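Pietrzak Lab in Londport Shares New Way of Teaching Robots to Work with Two Hands

LONDPORT, December – The Pietrzak Lab is delighted to announce the results of a long and very enjoyable project on how robots learn everyday jobs that take two hands. The method, which the team calls Pleltthorpe after the street where the lab had its first two rooms, lets people teach a robot by doing the job themselves with a gripper in each hand, and it pays special attention to the moments when the two hands have to wait for each other.

Anyone who has ever opened a food container knows what that waiting feels like, even if they have never given it a thought. One hand steadies the box, the other goes for the latch, and for a short while the first hand does nothing but hold still. Then the roles switch. People do this without thinking. Robots have a much harder time of it, and a good deal of the trouble comes from the way they are usually taught. A robot that copies both hands as if they were one big movement tends to let go a little early or arrive a little late, and with a springy plastic latch a little is plenty to spoil the whole thing.

The Pleltthorpe method starts from a simple idea. Each recording is split into stretches where one hand leads and the other supports, and the learning program is asked to predict which hand is leading before it is asked to predict any movement at all. The supporting hand is then given its own goal, to keep the object where it is, and it is scored on that goal separately. Everything else in the training is kept as ordinary as the team could make it, so that any change in the results could be put down to this one step.

"We had a whiteboard full of clever additions at the start of the year, and one by one we rubbed them off," the lab said in a statement. "What stayed was the question of who is holding and who is moving. It sounds almost too plain to write a paper on, but the robot got better every time we made that question clearer, and we are very happy to be able to share it with everyone who has been so patient with us."

How the Recordings Were Made

The team gathered 3,704 recordings for the study, all of them made by people holding a pair of grippers and working at a table. There is no robot arm in this part of the work. The person moves naturally, the grippers record how the fingers open and close and where they travel, and a camera on each gripper sees the job from the point of view of the hand. Because the equipment is light enough to carry from one table to the next, recording could go on in the same open office where the rest of the lab was getting on with its day.

That turned out to be a happy choice. An early round of recordings had been made in a small side room with a plain backdrop, and models trained on those alone did well in the side room and rather poorly everywhere else. Once the grippers moved out among the desks, chairs and windows, with colleagues passing by and daylight coming and going, the models became a good deal steadier. The team would like to thank everyone at the neighboring desks for putting up with the clicking of latches from morning until well past five.

The household objects were chosen to be familiar and slightly annoying. Storage boxes with latches made up the largest group, followed by jars, zippered pouches and folded cloths. Each object was placed at many different angles, and the people recording were asked to begin with their hands apart, so that the approach to the object was part of every recording. The lab considers this last point more important than it may seem. Much of the coordination between two hands is settled before either of them touches anything, and a recording that begins with the box already held has left out a part the robot badly needs.

What the Team Found

The finished model was tested on a two-armed robot in the lab's own test area, using 200 trials with objects that had not appeared in the training recordings. The Pleltthorpe model completed more of these trials than a standard model trained on exactly the same recordings, and the gap was widest on the latched boxes, where the supporting hand has the most to do. On the folded cloths the two models came out nearly even. The team believes this is because a cloth on a table mostly stays put by itself, and the holding hand has less to contribute.

The team also wanted to know how far the method would go with less material, as recording takes time and not every lab has a roomful of willing hands. A version trained on only 600 of the recordings still kept the two hands in step on most of the boxes, though it was noticeably clumsier with the jars. When the set was cut down to 50, the benefit disappeared, and the model could no longer tell the leading hand from the supporting one with any confidence. The lab is glad to publish that result along with the better ones, in the hope that it will save somebody else a few weeks.
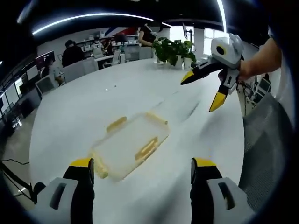 A pair of hand-held grippers at a recording table, with a clear latched container between the open fingers of the nearer one. Credit: Pietrzak Lab.

There are limits, and the team is keen to be open about them. The method assumes that at any given moment one hand can be called the leader, and some jobs do not fit that picture very well. Stretching a fitted sheet over a mattress is one that came up often in discussion, as both hands pull at once and neither is really supporting the other. The model can also be slow to change its mind. If a box slips during a trial, it sometimes carries on with the latch for a second or so before the supporting hand goes back to fix its hold. Work on this second problem is already under way, and early attempts suggest that giving the supporting hand a way to interrupt the leading one may help.

Working Together with Stalidis

The project was carried out with Stalidis, a maker of small research tools whose workshop is a short walk from the lab. Stalidis prepared the gripper fingers used in the study and, over the course of the work, went through several rounds of changes to the fingertips in response to notes from the people doing the recording. Latches are thin and fiddly, and the first fingertips slid off them far too easily. The final version gives a better grip on narrow edges and can be swapped out in a few minutes when it wears down, which was warmly welcomed by everyone who had used the earlier ones.

"It has been a pleasure to work so closely with the people who use what we build," Stalidis said in a statement. "They would come by in the afternoon with a worn fingertip and a long list of wishes, and we would usually have something new for them to try before the week was out. We learned a great deal about plastic boxes, and we look forward to the next round."

Availability

The Pietrzak Lab will release the recordings, the trained models and the labels marking the leading and supporting hand on its project page later this winter. The release will include the small tool the team used for labeling, together with a written guide that covers the harder cases, such as moments when both hands are in the air and it is a matter of judgment which one is about to lead. Drawings of the fingertips will be made available by Stalidis for research and teaching.

Labs that already have two-handed recordings of their own are invited to try the labeling tool on them. The team has found that older material can often be put to good use, provided that the approach to the object was kept, and would be very pleased to hear how it goes, whether the news is good or bad.

An open afternoon is planned at the lab in Londport once the release is out, beginning at 2 p.m., with a chance for visitors to pick up a pair of grippers and make a recording of their own. Details will be posted on the project page.

About the Pietrzak Lab

The Pietrzak Lab is a research group in Londport that studies how robots can learn practical skills from people. Its work covers learning from demonstration, two-handed manipulation and the design of recording equipment for use outside the laboratory.

About Stalidis

Stalidis designs and builds grippers, fixtures and test equipment for research groups. The company is based in Londport.

Media Contact

Pietrzak Lab Press Office, Londport. Requests for interviews, additional pictures and review copies of the paper can be sent through the contact form on the lab's website.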